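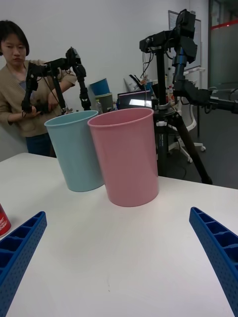 Nurmi countertop dishwasher: long-term review

By Edmund Czarnecka

The Nurmi is a benchtop dishwasher for kitchens with no under-bench cavity. I bought mine at full retail price and have run it most nights since October, on town water of moderate hardness, with powder detergent and no separate rinse aid for the first month.

Installation

The inlet hose connects to a standard cold tap thread. The drain hose has to discharge into the sink and must be clipped, as it moves when the pump starts. The supplied clip is too shallow for a thick sink edge. I replaced it with a Brirkamex hose bracket, which needed two screws and has not shifted.

Programs

There are three: Normal, Intensive and Quick. Quick runs for 33 minutes and has no drying stage. It handles glasses and lightly soiled plates. Dried egg and porridge need Intensive. Normal left starch film on saucepans unless they were rinsed first, and I have stopped using it for cookware.

The control panel does not show time remaining. A single light changes colour when the cycle ends.

Racks

The lower rack takes dinner plates at a slight lean. The cup shelf folds down from the left and is the weakest part of the design. Its tines are spaced for mugs, and anything tall and light can tip under the spray arm and fill with grey water. Plastic also dries poorly, as it does in most condensation machines. I open the door at the end of the cycle and leave tumblers out on the table.

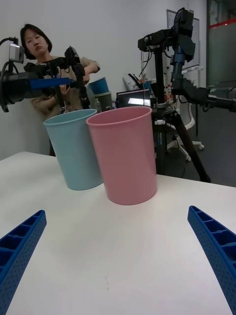
Tall plastic cups, light blue and pink.

Noise and maintenance

Pump noise is low. The drain phase is louder and audible from the next room. The filter twists out without tools and should be rinsed weekly. The Indetti model I owned previously had a finer mesh that clogged sooner.

Verdict

Good wash performance on Intensive, average drying, poor cup shelf. The Zanberg equivalent has a better rack but needs a deeper bench.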